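1/ December again, so I am once more organising a bike ride that no sensible person asked for. It's called the Noltanow. It is 178 km, most of it gravel, and entry costs you one postcard.

2/ The postcard rule stays. You send it to me at Ladier by post, with your name on it in handwriting I can read. Last year Anatole Pons sent his in what I can only assume was a moving van.

3/ Drove out to look at the Collet climb on Friday. The council has resurfaced the bottom half with stones the size of potatoes. I have decided to call this a feature.

4/ The top half is the same mud as ever. If you are running 35s, I wish you well and will remember you fondly.

5/ Cue sheets are nearly done. They will be on paper. Yes, I know your little computer can do it. Your little computer also sent two people into a reservoir car park at Raton and told them they had arrived.

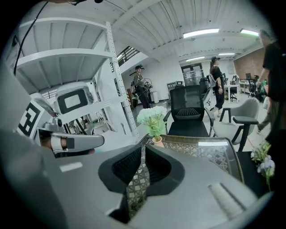
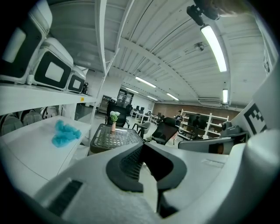

6/ Checkpoints, as people keep asking. There are 2. The first is the bus shelter at Raton, the second is the bakery in Ladier, which shuts when it runs out of bread and not a minute later. Plan your pace around the bread.

7/ Someone wants to know if there is a prize. The winner gets to sit down first.

8/ Lights: front and rear, working at the start and preferably at the finish. We roll out at 6 am and it will be dark - it will also be dark when most of you get back.

9/ Total climbing is more than I put on the poster. I rounded down by 1,000 metres to keep spirits up.

10/ Anatole has just rung to ask if he can bring the tandem. I said yes. He hasn't got anyone for the back yet, so if you're free and not fussy about the view, drop him a line.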